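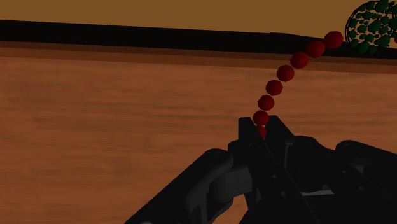

Black fingers, rounded joints. Computer render.

I moved the photo archive off the old desktop in May, and the copy took longer than the planning did. These are my notes on the file naming, which is the part I would do differently.

The archive had grown under 3 naming schemes. The oldest used whatever the camera wrote, so there were many files with the same name in different folders. The second put the place first (Vullau, Istbridge) and the date after it, day before month, which sorts badly. The third is the one I kept: year, month, day, then a four-digit counter, then a short word for the subject. It sorts correctly in every file browser I have tried.

Renaming was done with a short script that reads the capture time from the metadata. Two problems came up. The first was scans. A scanner writes the time of the scan, so my grandmother's prints all landed in the same winter. I moved those to a separate tree and dated them by hand, using x for unknown digits. The second was time zones. One camera had stayed on home time for a whole trip, and the evening shots sorted into the following day. A fixed offset per camera per folder cured it.

I ran the script on batches of 1000 files and wrote a log of old name and new name for each. Keep the log. Miyuki Ishida asked me for a picture by its old name a week later, and a text search found it in seconds.

Checksums were made before the copy and compared after it. Nearly 24 files failed. All of them were on the same aging drive, and all but a few read cleanly on a second pass. The rest came back from the backup at Jullis, where I rent a small amount of storage.

One thing is still open. Edited versions carry the name of the original plus a suffix, and my older editor – a discontinued program called Tsuchiya – keeps its settings in side files that point to the original by full path. Every one of those links is now broken. The paths are plain text, so a search and replace driven by the log should fix them. I have tested it on one folder and have not run it on the rest.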